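剪完了。凌晨两点多导出的最后一版，现在坐在厨房吃冷掉的饺子，趁还记得，把这支片子的事情唠叨一下。会很长，不感兴趣的可以先静音我 😂 1/

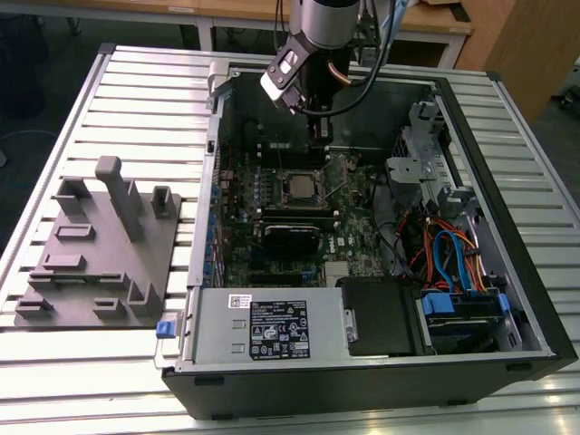 先说背景：客户是Killby，做户外保温壶的，要一支三分钟的纪录式短片，不要演员，不要旁白，最好“看着像不是广告”。每个品牌都这么说，然后第二轮反馈都会问logo能不能早点出来。2/

导演是Thirumalai Kartha，我跟他是第二次合作。第一次是Brilenard那支修鞋匠的片子，当时我还只是帮忙整理素材，这次他直接把整支交给我剪，我在地铁上看到消息差点坐过站。3/

拍的是一个在Durkelberg山上守气象站的老先生。每天早上走同一条路上去，读数，记在本子上，再走下来。没了，就这么点事。Kartha说他要的就是这个“没了”。4/

素材一共31个小时。对，三分钟的片子，31个小时。里面光走路就有一大半，前面走，后面走，雾里走，起风了还在走。我看到第三天，晚上做梦都在爬坡。5/

我剪纪录类的习惯是第一遍不做任何标记，只看。很多同行觉得浪费时间，可是我只有一次机会当观众，第二遍开始就已经是剪辑师了，看什么都在想“这里能不能接”。6/

看完以后我写卡片，纸的，贴墙上。这次写了64张，室友以为我在破案。7/

第一个粗剪七分多钟，我自己喜欢得不得了。开头是将近一分钟的黑暗里的脚步声，然后开门，然后灯亮。Kartha看完沉默了很久，说“很美，客户会杀了我们”。8/

于是开始砍。最难砍的是老先生讲他太太的那一段。她以前在山下用望远镜看他走到哪儿了，看到了就把窗帘拉开。他讲的时候一直在拧手套，声音很平。我每次放到这儿都得停一下去倒水。9/

问题是这段话完整讲下来要一分四十秒，占掉半支片子。我试过只留声音配走路的画面，试过只留后半句，试过拆成两处。都不对，一拆就变成煽情了，他本人根本没有在煽情啊！10/

最后的解决办法是Kartha想的：话全拿掉，只留窗帘。他们在山下的屋子里其实拍了一个空镜，早上，窗帘半开，外面是那条路。我之前把它丢在“备用”里，连卡片都没写。惭愧。11/

放在片子的两分钟左右，前面是他在半山腰回头看了一眼。就两个镜头。我把它发给完全不知道故事的朋友看，她回我：“他在看谁？”好，够了。12/

再讲讲定格动画的部分。中间有一段大概十几秒，是老先生的笔记本自己翻页，数字和小雨点从纸上爬出来。这个是Priedītis工作室做的，一页一页手画，逐格拍，纸张边缘那种微微抖动我太爱了。13/

他们给过来的第一版太顺滑了，漂亮是漂亮，但跟前后手持的画面放一起像换了台。我战战兢兢地写邮件问能不能“再笨一点”，写了删删了写，结果人家秒回：早就想做笨一点，怕你们不收 😂 14/

现在这版每张画多停一格，翻页的时候能看到纸上有手指压过的印子。跟老先生记数字时那种慢吞吞的劲儿对上了。15/

音乐也换过。原来临时铺的是一段钢琴，大家听久了都舍不得（临时配乐的诅咒，懂的都懂）。作曲交来的是一把很干的大提琴，只有两个乐句，第一次听我心里咯噔一下，第五次听就回不去了。16/

客户那边反馈比我想的温和。第一轮：logo能不能早点（看吧）。第二轮：保温壶能不能多一个镜头。我们给了，他坐在石头上倒水，风把热气吹歪了，本来也是个好镜头，不亏。第三轮：老先生的帽子能不能调鲜艳一点。这个Kartha直接打电话过去了，我不知道他说了什么，反正帽子还是灰的。17/

有人私信问我想剪商业纪录短片从哪儿入门。我的经验很有限，能说的就是去帮人整理素材，认认真真做场记和同步。我在Brilenard那次整理了80张卡的素材，无聊到想哭，可是Kartha怎么挑镜头、怎么放弃镜头，我全是在那时候偷学的。18/

还有就是早点给别人看。我以前老想等“差不多了”再给人看，等到那时候自己已经听不进意见了。这次第一周就拉朋友来看那个七分钟的怪物，她中间去上了个厕所，回来问我“他还没走到啊？”伤害很大，但她说得对。19/

调色下周开始，混音排在调色后面，正式上线要等客户那边定，听说可能拖到7月。到时候我会来发链接，你们不许嫌我烦。20/

七分钟那版我偷偷存了一份，Kartha说他也存了。等片子上线以后，看看能不能跟客户商量放个导演版，哪怕只在小放映会上放一次。想看的在下面举个手，我截图给他看！21/

饺子吃完了，睡了，晚安 🥟 22/22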